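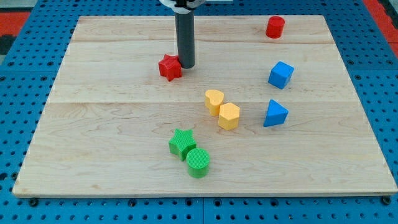
A maple board built from several wide planks.

Repair Belongs in the Public Library

The Pendamgate library district lends 466 household tools from a single counter, and it spends less on them each year than it spends on printed notices. The district should now take the next step and offer a staffed repair bench at each of its five branches.

Residents already pay to discard what could be mended. A chair with one failed joint goes to the Wannasri transfer station, and a new chair is bought. The cost of a bench, estimated at roughly 2,000 dollars per branch, is modest by comparison.

Some members of the board have argued that repair is a private matter. The same was once said of tax help and of internet access – both are now ordinary library services. Napaporn Panyasiri, who wrote the district's lending policy, has proposed a trial of 14 weeks at the Lavar branch, beginning in March. The board should approve it and publish the attendance records in full.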